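How to Prepare a Memory Evening for Bereaved Families

By Halima Idahosa

In our parish in Alside we hold a memory evening every February, for people who have lost someone in the past year or a long time ago. I have been asked by other parishes how we do it, so I write down the steps. You can change them for your own church or hall. Our evening is small and simple, and I think this is good for the people who come.

Start with a conversation with your minister or priest

Before you choose music or readings, agree who will lead the evening and who will speak. Ask also if the service will be open to people of other faiths, or of no faith. We say yes to this, and we write it clearly on the poster. Many people who come have not been inside a church since the funeral, and they are nervous at the door.

Choose the time and the room

We begin at 5 in the afternoon. Older people don't like to drive late, and parents can bring children. In the first year we used the main church, which has 70 seats on one side alone, and it felt too big. Now we use the side chapel. The chairs are in a half circle, with a wide space left for wheelchairs and one row close to the exit. Some people need to go out for a moment and come back. They should be able to do it quietly.

Collect the names

Put a notebook at the back of the church some weeks before. Families write the name of the person they want to remember, in clear letters. Next to the name, ask them to write how it is pronounced. I made a mistake with this one time, and the family was kind, but I still remember the face of the mother. Close the notebook 2 days before the evening and type the list. Whoever will read the names should practice aloud, with a person who knows the families.

Keep a short paper for names that come late. There are always late names.

Write the order of service

Ours has a welcome, a song, one reading from the Psalms, the names, the candles, a silence, a second song and a blessing. It should not be longer than an hour. Print the words of the songs in large letters, because many people will not have their glasses or will not want to look for them. If a choir is coming, tell them to sing the second song softly. The Amadi singers from the next parish do this very well for us.

For the silence, decide the length before and write it down. A silence without a plan can become too short, as the leader gets uncomfortable. We keep ours for 2 minutes.

Prepare the comfort bags

Each family takes home a small bag. We put in tissues, a card with a prayer, and the phone number of the parish office. Last year we added a few things for daily care, as some of our families spend long days in hospitals with another sick relative. Everything should be new and closed, and nothing should have a strong perfume. Make 10 more bags than you think you need.

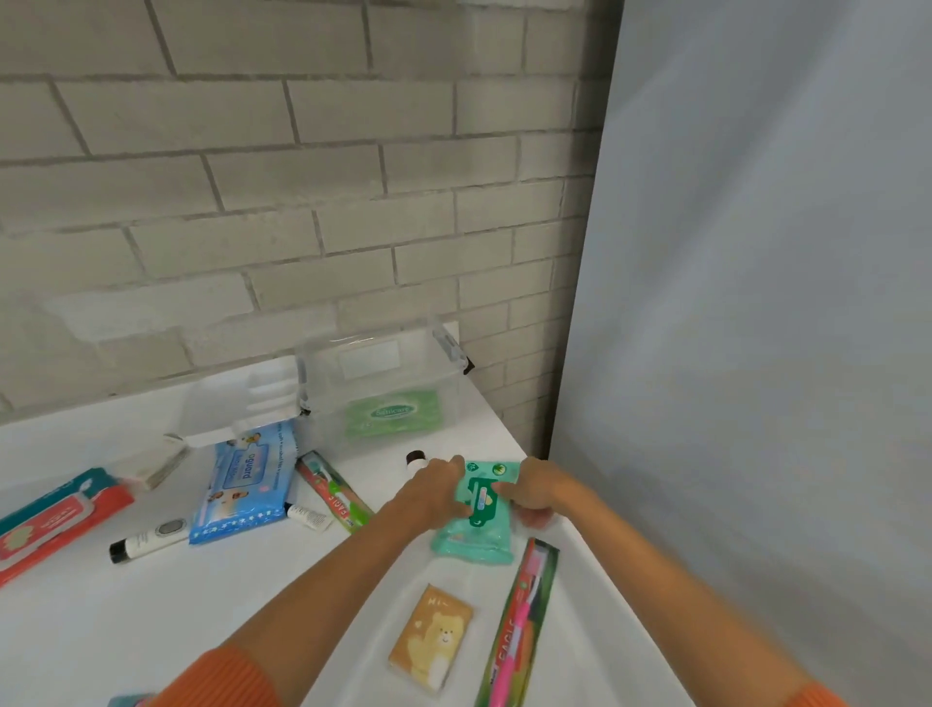 Set up the candles

Use a metal tray with sand, and put it on a strong table at a height that a child can reach with help. Light one large candle first. People come forward when they hear the name of their person and take the light from it. If somebody cannot walk to the front, bring a small candle to the chair. Battery candles are fine for this.

Check with the person responsible for the building where the fire blanket is kept, and put a bucket of water behind the table.

After the service

Serve tea in the same room if you can. When people must walk to another building, half of them go home, and this is often the half that wanted to talk. Ask two or three calm people from the parish to sit down with those who are alone. They don't need special words. They can ask, "Who did you light the candle for?" and then listen.

Some will want to meet again. We keep a sheet near the tea for the Clonar group, which meets in the parish house every month. Leave the sheet on the table and don't push anybody to sign.

In the following week, send a card to every family in the notebook, also to the ones who did not come.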